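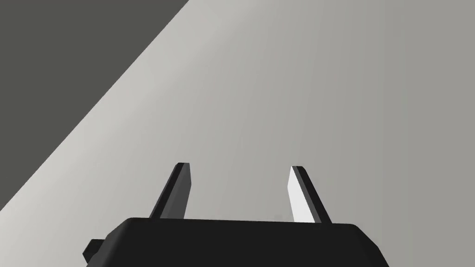
Pince à deux mors parallèles, sans objet entre les doigts. Rendu de simulation.

Bonnes pratiques : la fiche de simulation passe en révision 3

La révision 3 de la fiche Nestik relative aux essais de préhension simulés est applicable depuis le lundi 28 juillet. Elle remplace la version de juin, qui laissait chaque équipe libre de définir son état initial.

Le changement principal porte sur la vérification à vide. Avant toute série, la pince est rendue sans objet entre les doigts, dans la vue qui servira aux essais. Cette vue de référence est archivée avec le fichier de configuration, le numéro de version du moteur et la graine aléatoire. Une série dépourvue de vue de référence n'est plus recevable dans un dossier de validation.

L'éclairage doit être déclaré. Deux doigts de même géométrie peuvent présenter des faces internes très différentes à l'image, l'une presque blanche, l'autre presque noire, selon l'orientation de la source. La fiche demande donc de consigner la position et l'intensité de chaque source, et de les figer pour toute la durée de la série. Les variations volontaires restent admises - elles font alors l'objet d'une série distincte.

La relecture des archives Cirillo, conduite par Jintana Jitpraphai, a porté sur 2218 essais. Pour 92 d'entre eux, l'ouverture initiale des doigts ne figurait nulle part ; pour 57 autres, elle était notée sans unité. Ces essais sont conservés à titre documentaire et exclus des comparaisons avec le banc physique.

Rappel de portée : la fiche ne se substitue pas à l'analyse des risques de la cellule réelle. Un résultat obtenu en simulation ne justifie à lui seul ni une vitesse, ni un effort de serrage.

Les projets Nulline et Rondby appliquent la révision 3 aux nouvelles séries. Les séries déjà ouvertes peuvent être terminées sous l'ancienne version, à condition que celle-ci soit citée en tête du rapport.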